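The Salesman from Vitau

He came up the lane in December, in a van with a sun painted on the side, and told me I need never pay for electricity again.

I have heard that before. The man who sold my neighbour her wind turbine said it, and the turbine has stood behind her barn ever since, turning when it feels like it, mostly at night.

"Breltbridge is ideal," he said. "You've got the hill, you've got the southern aspect."

"We've got the fog," I said.

He wrote something down. I made him tea, which he seemed to take as a sign, and he laid his brochures across the kitchen table. The Vitau panels were the good ones. The Putix panels were cheaper and he would not put them on his own mother's roof, although I noticed he had a brochure for them.

"And at night?" I said.

"At night you've got the Fjeld." This was a battery. It would go under the stairs, where I keep the hoover, and it would hold enough for an evening's cooking, lights and television.

"Whose evening?"

"An average evening."

I asked to see the sum. He turned his pad round and there it was, 1631 units a year, underlined twice. I asked whether that was for a house with a chapel on one side and a row of poplars on the other. He looked out of the window at the poplars for the first time.
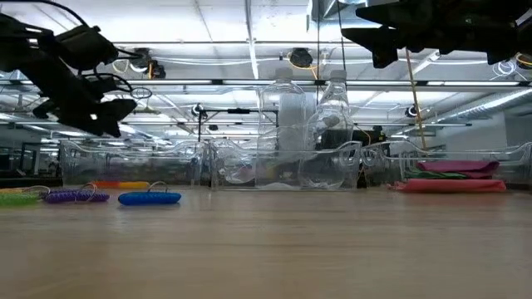 Short Fiction

"They could come down," he said.

"They belong to the chapel."

"You could ask."

I said I would sooner ask the chapel to come down. He laughed and took up the pencil again, and the new number was 1686. I pointed out that it had gone up.

"That's with the better inverter," he said.

I didn't know what an inverter was and I had a feeling he was counting on it. He offered me 600 pounds off if I signed before he left, and the offer, he was sorry to say, could not be left open overnight. I asked what happened to it overnight.

He drank his tea. It was not yet four and the fog had reached the gate – the van had its lights on, I saw, or had been left with them on.

"Six years," he said, a bit quieter. "It pays for itself in six years."

"And the battery's guaranteed for how long?"

He looked for the page. He was still looking when I got up and put the kitchen light on for him.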